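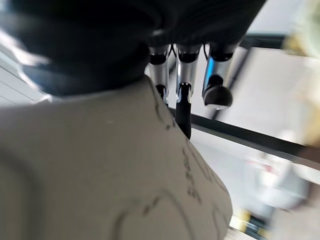

Yaneth Echeverri wrote back to our last posting to ask whether people with no design background could apply, and whether the work could be done in the evening. Yes to the first. On the second, see Hours below.

Badge and Credential Support Specialist
Sekcombe, Customer Support
Part time, 32 hours a week, with benefits

Sekcombe sells and supports the software, printers and card stock that schools, clinics and mid-size employers use to make their own ID badges. Our main product is Mivance, a desktop program for laying out cards, linking them to a personnel list and sending them to a printer. We also support Brullumeo, the visitor sign-in product we took over last year. Most of our customers have one person who runs badges on top of another job, usually in human resources or the front office.

We need one more person on the support desk, starting in September if possible.

What you will do

You will answer phone calls, email and chat from customers who are setting up Mivance or have run into trouble with it. A normal shift has a mix of short questions and one or two long ones. Common topics are license transfers to a new computer, spreadsheets that will not import, photos that come out too dark on the card, bar codes that will not scan at the door, and printers that stop after a ribbon change.

You will also:
Walk new customers through their first install and first test print by screen share.
Write up each case in the ticket system before the end of your shift.
Keep a share of our help articles up to date. There are 60 of them and several still show the old menus.
Test each new release of Mivance against the printers we keep in the office and report what breaks.
Pass feature requests to the development team once a week.

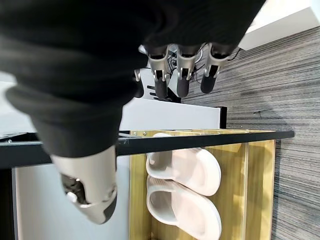 What we are looking for

At least one year in a job where you helped people by phone or chat. It does not have to be software.
Comfort with Windows, including installing drivers, changing user permissions and finding a log file.
Working knowledge of spreadsheets. You should know what a column header is for and why leading zeros disappear from an employee number.
Clear writing in plain English.
Patience with callers who are in a hurry, such as a school office the week before classes start.

Helpful but not required

Experience with any card printer, label printer or receipt printer.
Basic SQL, enough to read a simple query.
Spanish or Portuguese. A good number of our Brullumeo customers use one or the other.
Any time spent in a badge office, security office or registrar's office.

We do not ask for a degree. We will train you on the products. Training takes four weeks. For the first two you will listen to calls and work on practice installs, and for the second two you will take calls with an experienced specialist on the line.

Hours

The desk is open from 7 a.m. to 7 p.m. Central. This position covers the later part of the day, from 11 a.m. to 7 p.m., four days a week. We post the schedule a month ahead. There is no overnight work. During August and September we may ask for extra hours, which are paid at the overtime rate past 40.

Location

The support desk is on the second floor of our Mendonça Street office. Training is done there in person. After training you may work from home up to two days a week if your internet connection is good enough for screen sharing. Release testing has to be done at the office, where the printers are.

Pay and benefits

Pay is hourly. The range is listed on the application form and depends on experience with phone support and printers. Health and dental coverage begin after the first full month.

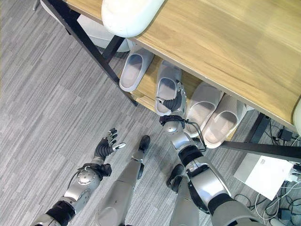 Paid time off builds up from the first day at the same rate as for full-time staff, adjusted for hours. We match retirement contributions after six months. If you would rather move to full time later, openings on the desk are offered to current part-time staff before we post them.

How to apply

Fill out the form on our careers page and choose posting number 1742. Attach a resume of one or two pages. In place of a cover letter, answer this in a few paragraphs: a customer says that her cards printed fine yesterday, and today every card comes out with the same photo. What would you ask her, and in what order? We are interested in your questions more than in a correct fix.

We will reply to every application. Those we want to talk to will get a phone call of half an hour, then a visit to the office that takes most of a morning. The visit includes a paid practice session in which you take a mock call and write the ticket for it. We do not give personality tests.

If you need an accommodation for any part of this, say so on the form or call the front desk at extension 51.

If you applied for the spring opening, you are welcome to apply again. Please send a new form, as we do not carry applications over from one posting to the next.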